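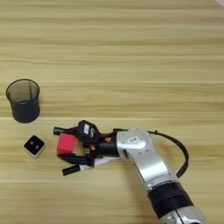

The hand at the Cestmont bench, with the red cube and the cup.

Hanosby Bench Cell: Frequently Asked Questions

Which way does the wrist cable go?
Up, over to the right, and back down along the arm, with enough slack to make a loop. It looks untidy. Please leave it alone. The last person to tidy it with a zip tie bought us a new cable, and Jorkville only ships on Friday.

How often do the fingertips need attention?
Wipe them with a damp cloth every morning and change them every 600 grasps. The counter is on the status page. It does not reset itself, whatever you may have been told.

The hand closes but the cube slips. Is it broken?
Probably dusty. Clean the tips, home the hand, and try the red cube again. If it still slips, check that grip force is set to 38 on the hand page. Somebody always wants to try 100. The cube survives this better than the finger joints do.

Can I peel off the stickers?
No. The labels on the thumb and the wrist housing are how we match the parts to the service log. Without them you get to phone Bañuelos and describe a thumb.

Does the cup have to be that cup?
Any upright cup with a wide mouth will do, as long as you teach the drop point again afterward. The arm will happily release a cube where the old cup used to be, all day long.

How do I swap the hand?
Park the arm, power down, and wait 2 minutes. Support the hand from underneath, undo the wrist connector, and unplug last. Going back on, plug in first. If the connector needs persuading, it's crooked.

What does error 198 mean?
The hand has lost touch with the arm. Reseat the plug at the wrist and restart. Restarting without reseating the plug is popular and gets you error 198.

Can I lean on the table?
Only if you'd like to recalibrate it. The routine is under Setup, and it takes most of a lunch break.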